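Unit Prices Belong on the Label, Not the Shelf

Most arguments over package sizes start with the package getting smaller. A jar goes from one weight to a lower one, the price stays put, and a newspaper runs a column. I think the shrinking is a minor matter. The larger fault is that the price per unit of weight is printed on a shelf tag, which stays behind in the store, and is absent from the package, which goes home.

Consider how the shelf tag works. It gives the price per ounce in small type next to the price per item in large type. It is readable for as long as the buyer stands in front of it. It does not cover a competing store across the street, and it says nothing about what the same item cost in November. A buyer who wants to compare over time has to write the figure down. Very few do. I asked Puspita Sinaga, and she said she has kept a notebook of this sort for years and has met one other person who does.

I spent part of last winter going through the tags at two grocery stores in Tirstead. Of 3,443 tags I recorded, 178 gave a unit price in a different unit from the tag next to it for the same kind of goods. Dish soap was priced per fluid ounce on one tag and per quart on the next. Tea was priced per bag and per ounce. In 59 cases the unit price was wrong, generally because the package weight had changed and the tag had not. I do not claim that these were attempts to mislead. A tag and a package are produced by separate parties on separate schedules, and any system built that way will drift.

The remedy I prefer has two parts. The first is a fixed unit for each class of goods, set once and used by every seller. The second is a reference weight printed on the front of the package, in type no smaller than the brand name, together with the number of units it contains. The store then adds the price per unit with the sticker gun or the register receipt. The receipt is the better place – it is dated, it is kept, and it already carries the item name.
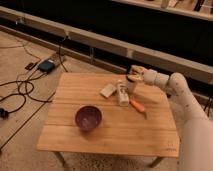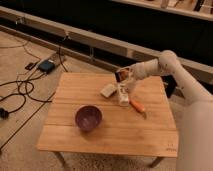
Khairul Siregar wrote to me after an earlier version of this piece and disagreed on the receipt. Small stores, he said, run registers that hold a name and a price and no weight at all, and replacing one costs more than a month of profit on canned goods. He would leave the shelf tag alone and fine the stores whose tags are wrong.

I accept the point about registers and would exempt any store with fewer than two of them. I do not accept the fines. A fine requires an inspector to find the error while it is on the shelf, and by the time one arrives the tag has often been replaced. A receipt is checked by whoever bought the goods, at home, with the package in hand.

There is also the objection that buyers ignore unit prices wherever they are printed. Some do. The same was said of expiration dates, and a date that is ignored by most people is still useful to the rest. The cost of printing one more number on a line that is already being printed is small enough that low readership is a weak reason to leave it out.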